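Skelletix pumped storage at Hulier Lake: public comment closes at the end of May

Forums > Land and Water > Energy Projects

marshwren_40
The county put up the draft review for the Skelletix pumped storage project this morning. It runs 600 pages with appendices. The short version is that they want to use Hulier Lake as the lower reservoir, build a new upper one on the Iglesias bench, and run the transmission line down through the old orchard parcels. Comments are open through the end of May.

I read the water chapter and part of the roads chapter. The lake level would move up and down by as much as 10 feet on a normal operating day. The report calls the effect on the north shore wetland "moderate and localized." I don't agree with that. The north shore is shallow for a long way out. Ten feet there is the whole marsh.

Has anyone gotten through the fish section yet?

benchroad
I live up on the bench. We got a letter about easements but nothing about the reservoir itself until this. My neighbor got an offer and I didn't, and our lots touch.

Not through the fish section. I went straight to the maps and the maps are bad. The access road is drawn in two different places depending on which figure you look at.

tallgrass Ifor
Ifor Lloyd here, I use my name on these. I'm for the project, with conditions, and I'd like people to hear the case before this becomes a pile-on.

We have wind turbines on the ridge being shut off at night in spring because there is no place for the power to go. Then we burn gas at supper time. Storage fixes a good part of that. Batteries would also help, but the ones proposed at the substation cover four hours and this covers 10. The lake is already a dammed lake. It was raised for irrigation before most of us were born. I would not support this on a free-running river.

My conditions are a slower drawdown from April to July, and the line buried past the orchards.

marshwren_40
"Already dammed" gets used for everything. The marsh grew in after the dam and it's a working marsh now. Rails nest there. They don't know it's irrigation water.

The slower drawdown would help and I would put it in a comment myself. But the review says seasonal limits were "considered and not carried forward" and gives one paragraph on why. The paragraph is about revenue.

Pete_culvert
Page number for that? I looked in the alternatives chapter and couldn't find it.

marshwren_40
It's in the operations appendix, near the back, after the pump specs. Not in the alternatives chapter, where it should be.

Pete_culvert
Found it, thanks. Yes, that's thin.

On jobs, the review says 600 at peak construction and 20 permanent. When Pristen built the substation they promised local hiring too and most of the trucks had out-of-state plates. I drove past them every day for a year. I'd want something in writing this time.

tallgrass Ifor
Different company, but fair. Ask for it in writing in your comment. The county can attach hiring terms to the road permit and has done it before, on the gravel pit.

benchroad
The gravel pit terms were never enforced.

tallgrass Ifor
They were enforced once, after complaints. I agree once isn't much.

zamfira_h
I help run the Saturday-free reading hour at the branch library (we moved it to after school, same room) and I wanted to add something practical. The library has a printed copy of the whole draft behind the front desk. Ask for it. You can't take it home but you can copy pages at 10 cents each, and the maps are much easier to read on paper than on a phone.

There is also a meeting at the library at 6:40 in the evening, date to be posted on the door. Skelletix is sending two people. Bring written questions, they collect them on cards.

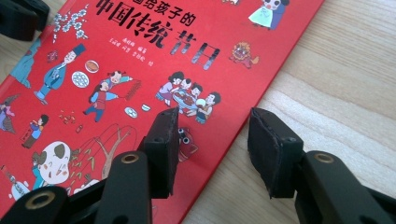
One request about the meeting is that somebody arrange for an interpreter. A good number of the families along the orchard parcels speak Chinese at home, and they are the ones under the line. I asked the county and was told the notice went out in English and Spanish only. We have kids' books in Chinese on our shelves, like the red one about traditional festivals, and they get checked out all the time, so the readers are plainly here. A two-page summary would be enough to start. If someone can translate, please message me. Zamfira Hodoroagă, you can also leave a note at the desk.

benchroad
My sister-in-law translates for the clinic. I'll ask her about the summary. She'll want the English version to be final before she starts.

zamfira_h
Thank you. I'll write the English one this week and post it in this thread first so people can fix it.

Pete_culvert
If you summarize it, please keep it neutral. If it reads like a flyer against the project the county will ignore it.

marshwren_40
I'd rather it said plainly that the lake goes up and down 10 feet. That's their own number.

Pete_culvert
The number is fine. I mean leave out "the whole marsh."

tallgrass Ifor
Agree with Pete. Numbers and page references, and let people make up their minds. I can check the power section of it if that's useful.

zamfira_h
Yes please. I'll send it to you and to marshwren at the same time.

coldframe
Just seeing this thread. I farm one of the orchard parcels, 40 acres, mostly pears. The surveyors staked a tower location on top of my well line. I showed them where the pipe was and they wrote it down, but the draft still has the tower there. Is a comment the right place for that or do I call somebody?

marshwren_40
Both. Call the planning desk, then put it in a written comment with your parcel number so they have to answer it in the final version. Include a photo of the stake if you have one.

coldframe
I have one. Will do it tonight.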